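Keeping a lattice-top outdoor table from rusting, and stopping small things tipping over on it?
Posted in Home & Garden, Kasbridge Community Help
24/05/2023

I've just picked up a square metal side table at the Kasbridge swap day and I love it to bits! It has a dark frame and one of those openwork tops with a diamond pattern. The trouble is I've put it on our covered porch over old patterned tiles and the grout is a bit uneven, so everything I stand on it wobbles. There's a freckle of rust starting under one corner too, where two bars meet.

I'd like to keep it dark coloured and not hide the pattern. Can I paint over the rust, or does it all have to come off first? And is there a neat way to level it without drilling into the tiles?
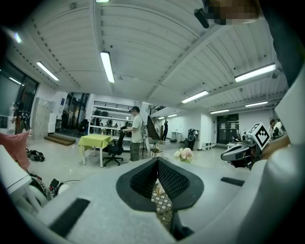 Bit of the floor tile showing through the gap, beige and dark diamonds.

Budget is small, but I've got a free weekend and plenty of energy.

mulberry_lane

Oh, lovely find! I've done three of these now and they come up beautifully, so please don't be put off by a few freckles.

All the loose rust has to come off, but you don't need to take the whole table back to bare metal. Go at the bad corner with a wire brush, then medium sandpaper wrapped around a pencil for the insides of the diamonds (fiddly, but put the radio on and it flies by). Scuff the rest lightly so the new paint has something to grip. Wash with warm water and dish soap, dry it with an old towel and leave it in the sun for an hour.

Then a rust-blocking primer and two or three very thin coats of satin metal paint. Thin is the secret with lattice! One heavy coat will run down inside every hole and you'll be picking at drips until October. I spray from 10 inches away, do the underside first, flip it, and wait 16 hours before I put anything on top. Check your tin, as they vary. The Gaton hardware barn has a good charcoal colour, and mine cost me 63 dollars for primer and paint with heaps left over for a plant stand.

For the wobble, stick-on felt pads are fine indoors but they go soggy on a porch. Get the rubber screw-in feet if your legs are threaded at the bottom. If they're hollow, push-in rubber caps with a washer tucked inside the short leg work a treat.

Have fun with it!

porchlight_pat

What she said about thin coats. Also check the joints underneath, rust likes to sit in the welds. I just use a brush on mine and it's okay.

gumtree_and_tonic

Can I add something about the tipping? An open top is never going to be kind to narrow bottoms, level or not. A little foot finds the edge of a hole and over it goes.

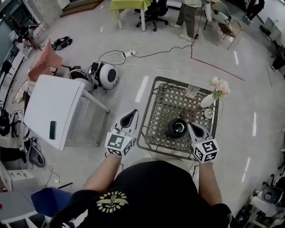

Vase on its side on the lattice top, pink artificial flowers and all.

Three things I've tried that don't spoil the look: a round of clear acrylic cut to sit in the middle (the plastics place on Dewan Road did mine in 10 minutes while I waited), a shallow tray in a colour you like, or a handful of clean gravel in the bottom of the vase. Gravel is my favourite, it's free and you can't see it in a white vase. Artificial flowers weigh next to nothing, so the vase has to do all the work.

If you go with acrylic, pop four clear bumper dots under it so it doesn't scratch your fresh paint. And lift it now and then to wipe beneath, water sits there after a humid night.

There's a repair afternoon at Pratura Hall most months as well, they have wire brushes you can borrow and the tea is excellent.

wattle_and_wire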